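Who Pays for the Railway to Komau?

By Sabina Rathnayake
2024-09-02

When the government of Vuris signed the agreement for the railway to Komau, the newspapers in both capitals wrote mostly about friendship. I have read the agreement two times, with a dictionary beside me for the legal words, and I found the word friendship only in the first paragraph. The rest is about customs, water and who may close the border gate.

Vuris has no coast. Everything it sells to the world must pass through its neighbor Plerno, and for many years this meant trucks on one bad mountain road. The new line will be 960 kilometers long and will end at the harbor of Komau, where Plerno has promised a terminal for Vuris cargo. In return, Plerno receives a lease of 33 years on the dry port at Eynon, on the Vuris side of the border. This lease is the part of the agreement that I want to discuss, and I think it was discussed too little in parliament.

Supporters say that the lease is only commercial. A company from Plerno will run the cranes, the warehouses and the customs yard, and Vuris will collect rent. It sounds simple. But the customs yard at Eynon is the place where almost all fuel and medicine enter the country. If a foreign operator decides which containers are inspected first, it has a kind of power, even if no soldier ever crosses the border. I do not say that Plerno wants to use this power today. I say that a lease is longer than any government, and we cannot know who will sit in the ministry there after two or three elections.

We have some experience already. In August the border was closed for 11 days during the quarrel about river water. Officially it was a technical problem with the scanning equipment. The price of cooking oil in my town went up in the same week, and my neighbors did not need an analyst to explain it to them. The trucks began to move again after our foreign minister agreed to new talks about the dam. Perhaps the two things are not connected, but I have not met a truck driver who believes so.

My friends in the trade ministry answer that dependence goes in both directions. Komau is a half-used harbor. Without our copper and our grain, the new terminal will never repay its loans, and Plerno needs those payments. I accept this argument up to a point. Two neighbors who need each other usually behave better than two neighbors who do not. However, the need is not equal. If the trains stop, Komau loses money and Vuris loses its supply of insulin. The side that can wait longer will always speak more softly at the negotiating table and get more from it.

What could be done now, when the signatures are already dry? The agreement has a review clause in its last annex, and it allows either side to ask for changes before the first train runs. I would ask for a joint customs office in Eynon, with officers of both countries working in the same shifts.

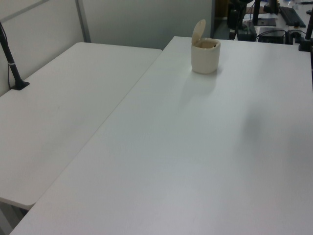
I would also ask for a list of goods that may not be delayed for any political reason, with medicine and fuel at the top, and for an arbitrator from a third country who must give an answer quickly. Such lists exist between other states and they are respected more often than people think.

The third change concerns money. At present Vuris guarantees 50 percent of the construction loan but has no seat on the board of the railway company. I do not understand how our negotiators accepted this. A country that carries half of the risk should at least be able to read the accounts, and to object when the freight tariff is raised.

I am not against the railway. My father drove the mountain road for most of his working life, and I know what it cost him in winter. I would like to see the trains. But the review clause will expire on the day the first one leaves for Komau, and until now our parliament has not put it on the agenda. The deputies from the border districts should ask for this debate when they return from the summer recess.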